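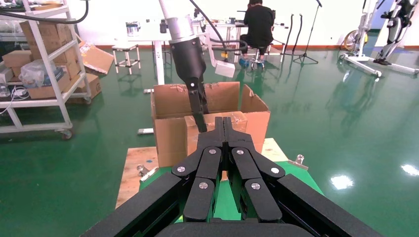

Carton ouvert, poste 2.

3 octobre 2026

Reprise des essais de colle à l'amidon pour bande kraft. La recette d'août tenait bien sur carton neuf mais se décollait sur carton recyclé, surtout aux angles. Je repars de la fécule Harkia, même sac, refermé avec une pince depuis l'été. Pas de grumeaux, pas d'odeur.

Préparation : 600 g d'eau, fécule délayée à froid dans une petite partie de l'eau, le reste chauffé à part. Versé en filet, fouet manuel. La masse épaissit d'un coup, comme la dernière fois, et il faut la sortir du feu tout de suite. J'ai attendu un peu trop longtemps sur le premier lot, il est devenu élastique et fait des fils au pinceau. Mis de côté, étiqueté « trop cuit », ne pas jeter : Abimbola Nwosu veut le comparer après quelques jours au froid.

Deuxième lot correct. Borax ajouté à la fin, dissous à part. Toujours mettre les gants pour le peser, je le note une fois de plus parce que la boîte de gants était vide ce matin.

Application sur deux cartons : le Brivero (neuf, double cannelure) et l'Ogbonna (recyclé, simple). Bande posée à la main puis marouflée au rouleau, dans le sens des cannelures et en travers. Sur le Brivero, prise rapide, la fibre s'arrache avec la bande quand on tire. Sur l'Ogbonna, la surface boit beaucoup. Une seule couche ne suffit pas, la bande se soulève aux extrémités. Avec une première couche laissée à tirer avant la seconde, c'est nettement mieux, sauf sur les rabats où le pli ouvre le papier.

Essai de traction sur le vieux banc Preton. Lecture la plus haute sur carton neuf : 1 582, unité interne du cadran, non convertie. Sur le recyclé en double couche, l'aiguille accroche et je n'ai pas confiance dans la valeur, donc je ne la recopie pas. Le seuil qu'on s'était donné était de 2 000, on n'y est pas encore.

Suleiman Dauda pense que le problème vient de l'humidité du recyclé et pas de la colle. Possible. Les plaques étaient stockées contre le mur nord, à même le sol — à surélever avant la prochaine série.

À faire :
Conditionner les plaques Ogbonna une nuit dans la salle sèche.
Refaire un lot avec un peu moins d'eau, sans toucher au borax.
Démonter et graisser le cadran du Preton.
Commander des gants taille M et des pinceaux plats.
Regarder le pot « trop cuit » avec Abimbola, noter s'il rend de l'eau.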